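The board on top of the box

Inside most things with a plug there is a green rectangle that decides whether they live or die. A small repair trade has grown up around saving it. 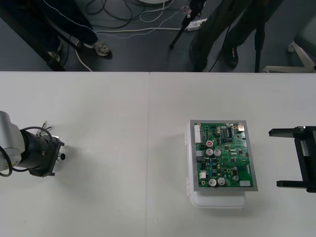

A control board resting on its white plastic enclosure. The upright cylinders with silver tops are electrolytic capacitors.

Deming Ding keeps the dead ones in a shoebox. They rattle when he lifts the lid: small aluminium cans with rubber bases, some with tops that have domed upwards like the lid of a jam jar gone wrong. He has been repairing control boards in Plustville for 10 years, first for a heating firm and then on his own account, and most of what he has taken out in that time would fit in the box twice over.

"People bring me the whole machine and say it's finished," he says. "Then I open it and the machine is fine. The motor's fine, the pump's fine. It's a part the size of a fingertip."

The part he means is the electrolytic capacitor. Its job is to store a little charge and let it out again, smoothing the supply so that the chips further along get a steady diet. Inside the can are two strips of foil rolled up with paper between them, and the paper is soaked in a liquid. Over the years the liquid dries out. Heat speeds this up, and control boards are very often fitted in hot places, behind ovens, above boilers, next to the motor of a washing machine.

The tops are usually scored with a cross or a letter K. If pressure builds up, the can opens along the score instead of going off like a cork. A domed top is a useful sign, but a flat one proves nothing. Ding tests them all.

Getting to the board

For anyone doing it at home, the hardest part of the job is often the box. Plastic enclosures are held shut with latches moulded into the sides, and they are designed to be closed once, in a factory, by someone with strong thumbs. Ding uses a nylon wedge and works round slowly. A metal screwdriver will do it too, but it leaves a chewed edge and sometimes takes the latch with it.

Before any of that, the plug comes out and the machine is left alone. Capacitors on the mains side of a board can hold a nasty charge after the power has gone, and anyone who isn't sure how to check for it should hand the job over at this point. Ding turns away nothing, he says, except boards that somebody has already had a go at with a plumber's iron.

Next come the connectors. The big multi-pin kind have a catch along one side, and pulling on the wires without pressing the catch is how pins get bent. He photographs every plug before he touches it and writes the wire colours on masking tape. When the board is out he sets it down on its enclosure on a plain pale table top. A dropped screw shows up straight away on a pale surface, and a board sitting a little way up is easier to look at from the side.

The looking takes longer than the soldering. He goes over it with a lamp held low, hunting for brown patches, dull rings around solder joints, a crust of something where there should be none. Ants have turned up more than once. On a Tuesday in November he had a dishwasher board on the go that had stopped working because a slug had crossed it.

What the writing tells you

Each capacitor has its values printed on the sleeve, the capacitance in microfarads and the voltage it can stand. The replacement should match the first and at least match the second. It also has to go in the right way round. The stripe on the sleeve marks the negative side, and a capacitor fitted backwards may fail within seconds of the power coming on.

Height matters as well, and this catches people out. A better part with a higher rating may be taller than the old one, and then the lid won't close. Ding has had to lay a few on their sides with a dab of silicone, which works but isn't pretty.

He buys his from Gallora, a parts dealer that sells in small numbers, and pays a bit more for the ones rated to run hot. On most domestic boards the full set comes to less than a takeaway. His labour is the larger part of the bill.

The price of a new one

Yuzhen Du came to the subject from the other direction. She runs the stores at Þrastardóttir, a lettings company with 838 flats on its books, nearly all of them fitted with the same Flovemton ventilation unit. When the units began to fail, she ordered replacement boards. Then the price went up, and then the wait went up, and in the end she asked whether anyone could mend the old ones.

She now keeps some 200 repaired boards on a shelf in antistatic bags, each with a label giving the flat it came out of and what was done to it. A fitter takes one out on a call, swaps it, and brings the faulty one back. By her ledger, 1,062 boards have gone round the loop, several of them twice.

"It isn't glamorous," Du says. "It's a shelf with bags on it. But the tenant has a working fan the same afternoon, and before that they could be waiting weeks."

Not all of them can be saved. If the main chip has gone, it usually has to be replaced with one carrying the maker's own program, and that can't be bought over a counter. Those boards are kept for parts. A good relay or connector can be taken off and used again, and Du's fitters are always short of connectors.

She would like manufacturers to print a part number on the board that a customer can look up, and to put the capacitors somewhere cooler. Ding would settle for screws in place of latches.

Putting it back

Reassembly goes in the opposite order, with one addition. Ding powers the board up on the bench before he closes the box, through a lamp wired in series with the supply. If the lamp glows brightly and stays bright, something is shorted and he switches off. If it flashes and fades, he waits a few minutes, checks the voltages and reaches for the lid.

The old capacitors go in the shoebox. He keeps meaning to take them to the recycling centre, he says, but customers like to be shown one.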